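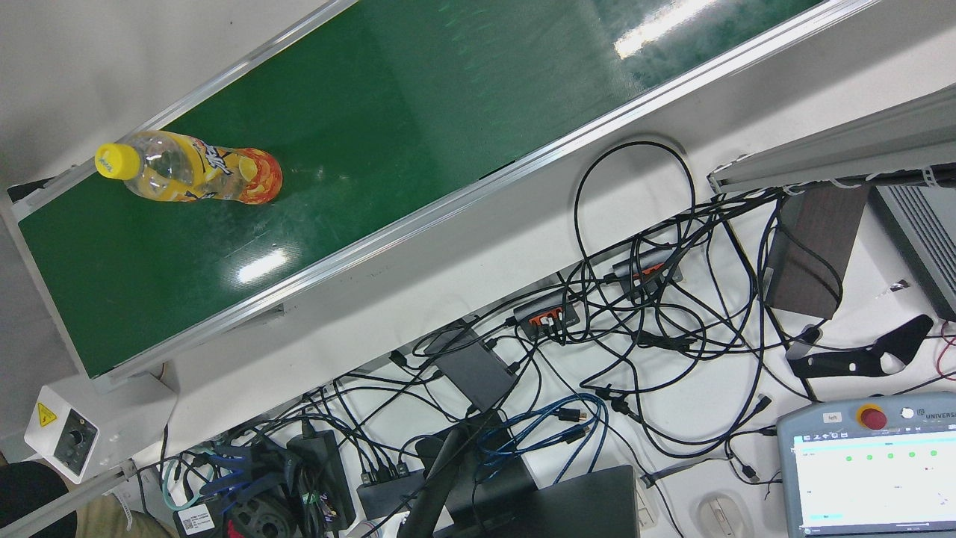

Slide 1. Housekeeping rules for small robot benches

Speaker: Märta Engebretsen. Second talk of the morning, straight after the coffee break. Leave this slide up while people sit down.

Open with the scope. The talk covers bench cells: one or two arms, a short conveyor, a sensing rig, a few people. It does not cover fenced production cells. Those have their own guarding rules and Kenta Katayama takes them after lunch.

Point out the pendant at lower right, with its red stop button on the yellow base. Then point out the cables crossing in front of it and running under it. Let people look before going on. Ask how many have a table like it at their own site.

Slide 2. What a risk assessment usually leaves out

The arm gets assessed. The gripper mostly gets assessed. The table almost never does. At Skotdale we went back through our own bench assessments and found cabling treated as a line item under "general", with no owner and no review date.

Three things to name here:
Trip and snag hazards on the work surface, including cords running to the pendant.
Loss of a data link caused by a plug pulled partway out.
Delay in reaching a stop device.

Samira Abou Jaoude will want to add electrical load on shared power bars. Agree, and say it is on slide 5.

Slide 3. The pendant has a place

Rule as written in the Skotdale bench standard: when not in the hand, the pendant sits in its holder or in a marked area, screen up, stop button clear on all sides. Nothing crosses over it. Nothing sits under it.

The marked area is tape on the table. It costs next to nothing and people respect it more than a sentence in a manual.

If there is a left and a right pendant, label both. The small white "left" tab beside the button on slide 1 is good practice and worth copying. Label the arm to match, in the same word. We have seen "left" on a pendant and "A" on the arm, and that is worse than no label at all.

Expect a question on whether one stop button should stop both arms. Our answer is yes, and the conveyor as well, unless the assessment gives a written reason. Test it. Do not assume the wiring matches the drawing.

Slide 4. The conveyor is a machine too

A bench conveyor with a speed knob tends to be treated as furniture. It has an in-running nip at each end and it carries product toward the arm whether or not the arm is ready.

Go back to slide 1 if there is time: black speed knob in the middle of the white control box, yellow warning triangle at the upper left of the same face. A warning sticker is the weakest measure we have. Keep it, but do not count it as guarding.

Rules:
Set a maximum belt speed for the task and mark it beside the knob.
Keep loose clothing and lanyards away from the belt ends.
Closed containers only. Liquids on the belt stay capped, with the cap checked by hand before the run.
Round items laid on their side can roll. Where that matters, fit a stop or use a cradle.

On liquids — Mio Shibata's group at Atenell allows no open drink within reach of powered equipment, test item or otherwise. We have adopted the same wording.

Slide 5. Cables and hubs

Main slide of the talk. Take it slowly.

Separate power from data. Run them on different sides of the table where the layout allows, and cross them at right angles where it does not.
Fix USB hubs down. A hub hanging on its own cables puts the strain on the sockets.
Label both ends of every cable.
No cable longer than it needs to be. Spare length goes under the table in a tray.
Power bricks off the work surface.
Leave a clear strip of 50 cm along the operator's edge.

Silus trial figures, for those who ask: the bench was recabled in October. It took 8 hours for two people, and 10 cables came out that were connected at one end only. Do not oversell this. It was one bench.

Slide 6. Checks before each run

Read these aloud, the print is small at the back.

Stop button pressed and released, arm confirmed stopped.
Pendant status read and any message cleared.
Belt run empty at task speed.
Hubs and plugs seated.
Strip along the operator's edge clear.
Name of the operator on the sheet.

Yasuo Sakai has the sheet as a single page and will send it to anyone who leaves an address at the desk.

Questions until 11:40. Laptop and clicker go to the Mahrous speaker.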